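How I bring an old office PC back to life (and what I check before spending a penny)

I have a soft spot for old office desktops. They get thrown out by the dozen, they're built like tanks, and most of them only need a clean and a bit of patience. My friend Lies Wuyts keeps asking me to write down how I go about it, so here it is, in the order I do it at my own kitchen table.

Before you open anything

Plug it in and try it as it is. Does it light up? Do the fans spin? Does it beep at you? Write the beeps down, long ones and short ones, because the maker's manual will usually have a table telling you what they mean. I once spent a whole evening swapping memory sticks in a machine when the beeps were telling me about the graphics card all along. Never again!

Then switch it off, pull the power cord out of the wall and hold the power button in for a few seconds to drain what's left. Touch a bare metal bit of the case before you reach inside, and keep doing that every so often, especially if you're standing on carpet in woolly socks (guilty).

Dust first, everything else second

Take the side panel off and go at it with a soft paintbrush and a can of air. Hold the fan blades still with a finger while you spray. Keep the can upright too, or you'll get a cold wet squirt all over the works. I do mine on the balcony, and my neighbours have learnt to shut their windows.

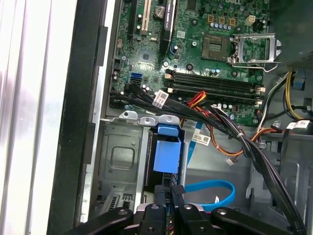
Once the worst is out, push every cable home. You'd be amazed how often a "dead" disk is just a plug that has worked its way loose over the years. Then take the memory out, give the gold edges a gentle wipe with a dry lint-free cloth, and click it back in until both clips snap shut.

The little battery

If the clock goes back to January every time you start up, you need a new coin cell. Most desktops take a CR2032, which you can get at the supermarket. Note which way up the old one sits, ease it out with a fingernail and pop the new one in. You'll have to set the date again afterwards, and have a look through the other start-up settings while you're there.

The processor, if you must

I leave it alone unless the machine is overheating or I've found a faster chip cheap. If you do take the cooler off, let the PC run for ten minutes first so the old paste softens, then shut it down and unplug it again. Twist the cooler gently, don't yank.

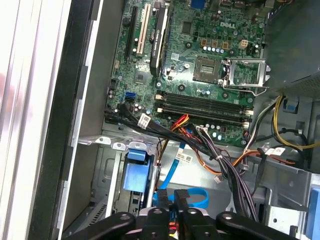

On boards where the pins are in the socket, don't let anything touch them, and that includes your sleeve. Line up the notches on the chip, lower it straight down and let go. It should just sit there. A pea of fresh paste in the middle is plenty.

Putting it back to work

My last one went to Hilde Van Beek for her recipes and the odd video call. I put in a small solid-state drive and a free Linux system, and she was up and running by teatime. If you only buy one new part, make it that drive. It does more for an old machine than anything else I've tried.

Give the finished PC an afternoon of ordinary use before you hand it over. Play some videos, copy a big folder, put it to sleep and wake it up again. And label the power cord, they always go missing.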